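Rivasent open day -- anybody else go?

Forum: Small Shop Automation > Visits and Events

tormund_k
Went to the Rivasent open day in June. I run a packing line for a small bakery supply company, four people on a shift, and I wanted to see whether any of this is close to useful for us. I got there when the doors opened and left after lunch. Posting my notes in case it helps somebody decide about the next one.

The morning was mostly the Prindesetti cell, which is a palletizer. It ran the whole time I was in the room and I have no complaints about it. They quoted a footprint but would not quote a price without a site visit, which I expected.

After that there was a talk in the upstairs room and then the tabletop demonstrations. I spent most of my time at the tabletop end. More on that later if people are interested.

millrace
I was there too, probably in a later group. The palletizer was fine but it was a palletizer. I have seen the same thing at every show for years. I went for the talk by Birger Berge and thought it was the best part of the day. He was clear about what they can sell now and what is still in the lab.

hexkey43
Did they say anything about cycle times on the tabletop stuff? Last year they dodged that.

tormund_k
They did this time. On the bread box task, which is opening the lid, putting one thing in and closing it again, the figure given was 43 seconds. The guy running the station said that was their normal speed and they were not trying to show off.

hexkey43
43 seconds to open and close a bread box. I can do that in 2. I don't see how anybody stands in front of customers with that number.

millrace
You are comparing it to the wrong thing. The palletizer does one motion all day. The tabletop station is supposed to deal with a lid it has to find and cloth that never lies the same way. Berge said in the talk that they had logged almost 2,000 attempts on household items and that the towel folding was still the weakest of the lot. I would rather hear that than a sales pitch.

hexkey43
I have been hearing "it's hard" for a long time. If it's hard then call it research and don't put it in an open day for shop owners. People took time off work to be there.

pallet_jane
I took time off work to be there and I was fine with it. The invitation said which rooms were products and which were development. It was on the second page.

What I did not like was the schedule. Our group got moved twice and we missed the Lamptey people completely. I wanted to ask them about grippers for bagged goods. Did anyone here get to talk to them?

tormund_k
Yes, for a few minutes. They had a suction cup set and a soft finger set. The person I talked to said bagged flour was a bad fit for the suction version because of the dust, and that matches what we found on our own. They took my email. No answer so far.

Since a couple of people sent me messages about the tabletop end, I'll write up the rest of it. The setup was plain. A table with an off-white cloth over it, a box with a lid, a folded piece of cloth, and gray panels behind. I asked why they drape the table and was told it keeps hard edges from chipping things when something gets dropped.
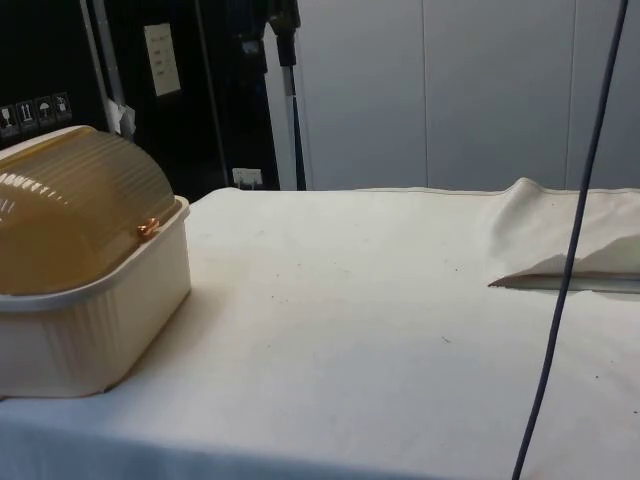 The other thing I asked about was changeover. If I want it to handle a different container, who does the work and how long does it take? The answer was that their own staff does it for now, and they want customers to be able to do it later. There was no date attached to "later". For a shop my size that settles it -- I can't have someone drive out every time we change a tub.

I also asked whether the ridges on a lid like that one help or hurt. He said he had not tested it either way, and I gave him credit for saying so.

millrace
The changeover answer is about what I got. I pushed on it a little and was told it depends on the item. A stiff container is quicker to set up than anything made of fabric.

bent_spanner
Didn't go, but we have had a Prerkus arm on a bench for a while, and changeover is where all our time goes. The arm itself has been no trouble. If Rivasent is sending their own people out, I would ask for that cost in writing before anything else.

hexkey43
That is my point. The slow demo and the changeover are the same problem. It's not ready.

millrace
I don't think anyone at that station said it was ready. We are going to keep disagreeing on this one.

pallet_jane
Back to something practical. Is parking any better if you go early? I ended up on the street behind the loading dock and walked.

tormund_k
I had no problem at opening time. By lunch the lot was full and cars were on the grass.

If Lamptey ever writes back I'll post what they say about the bags.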